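The tablecloth and other things I did not plan to keep

When we moved to the flat on Goltovel street in July, I had a list of what to buy for the kitchen and the dining corner. The list was long and serious. I wrote a rice cooker, two good knives, a drying rack, hooks for the towels. I did not write a tablecloth, and I did not write anything to put chopsticks in. These two small things are now what I look at every day, so I want to write a little about them.

First, the table. It is round and too large for our corner. The previous tenants left it, and the agency said we could keep it or pay for somebody to take it away. I measured it on the first evening and thought about it for a long time. A round table takes more space than it shows on the plan, and you can not push it to the wall without losing half of it. But four people can sit without anybody having a table leg between their knees, and for us this decided the question.

The top of the table had white rings from hot cups, and one long scratch. I tried an oil from the hardware shop, then a wax, and the rings became a little weaker but they did not go. So I went to Jarklow, the household shop behind the bus station, where they sell tablecloths from the roll and also ready ones. I wanted something plain. My daughter was with me, and she wanted the one with stars. We discussed it in the shop for maybe twenty minutes, and I lost. I must say she has better eyes than me, as the plain one would look sad in our apartment, where the light comes from one side only.

I was afraid of one thing with this cloth, that it would slide. It did slide, the first week. I bought a thin rubber net, the kind people use under carpets, and cut it smaller than the table by the width of my hand. Now it stays. If you do the same, please cut the net in a circle and not in a square. I did a square first, and its corners made small hills under the cloth where the glasses did not stand well.

Now the chopsticks. In our old place they lived in a drawer together with the spoons, the can opener, the candles and the batteries. Every evening somebody opened this drawer and moved everything from left to right. I wanted them to stand on the table, ready, as in the small noodle place where we used to eat when I was studying. The woman there had a tin can for each table, and you took what you needed without asking.

I tried three containers before I was satisfied. The first was a jam jar. It was too narrow at the top, and when you pulled one chopstick the others came with it. The second was a ceramic vase from Ferkov, very pretty, 26 centimeters tall, and it was a mistake from the beginning because the spoons disappeared in it completely. I use it now for flowers, when there are flowers.

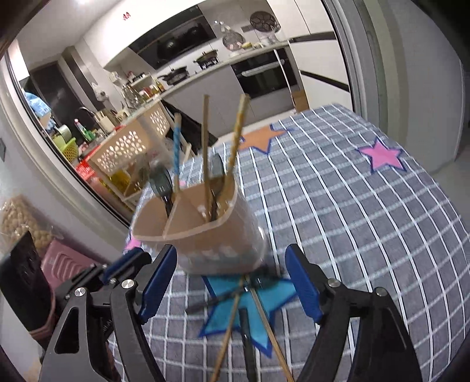
The third container is a simple caddy, and it has stayed. I was looking for something low, rounded and light, with a wall inside to keep the things from falling all to the same side. Ours has this divider, and you can see through the outside a little. It holds our everyday mix: a blue chopstick with a white stripe twisting around it, a plain wooden one that is taller than all its neighbors, one with a pattern, a short one behind the divider, and two dark spoons. The long wooden chopsticks are for cooking, and I still have not decided where they should live. In the caddy they make it heavy at the top, and in the drawer they lie diagonally and block it.

You will notice that my chopsticks do not match. For some time this made me ashamed. We had a nice set once, a wedding present, and it became smaller every year, one lost at a picnic, one broken by a child who was playing drums. I thought about buying a new set at Bukhari, where they have a whole wall of them, and I even stood before that wall with a box in my hand. Then I put it back. At home we have a habit that everybody searches for two that are almost the same length, and the last person eats with what is left. Guests find it funny. I do ask them first if they would like a fork – some people are too polite to say it.

About cleaning, since a friend asked me. I wash the wooden ones by hand and let them dry lying on a towel, with the thin ends free in the air. They go back in the caddy only when they are fully dry. At first I was lazy with this and after one month there was a gray smell at the bottom. Now I empty the caddy once a week, wash it with warm water and a spoon of vinegar, and leave it upside down until the evening. The tablecloth I wipe after each meal. Soy sauce I wipe immediately, and curry even faster than this.

The dining corner is just next to the kitchen, with a sliding door between. In the beginning we closed this door when we cooked, to keep the smell away from the sofa. Now it is open most of the time. The person who stands at the stove can talk with the persons at the table, and the pan does not have to travel far. When I fry fish I close it, but only then.

There are still things I want to change. The lamp hangs too high and not over the middle of the table, which was hung by somebody who had a different table, I suppose. I would like two more chairs, of the folding type, which can hide behind the door. And I need a flat dish or a small rest for those long cooking chopsticks, so they stop lying directly on the cloth. I have seen one made of stoneware and I am thinking about it, but I have promised to buy nothing more for the kitchen until autumn.

My daughter already asks about a winter tablecloth. She would like one with snow, and maybe foxes. I told her that we will look at it together, and that this time I would like to have a vote also.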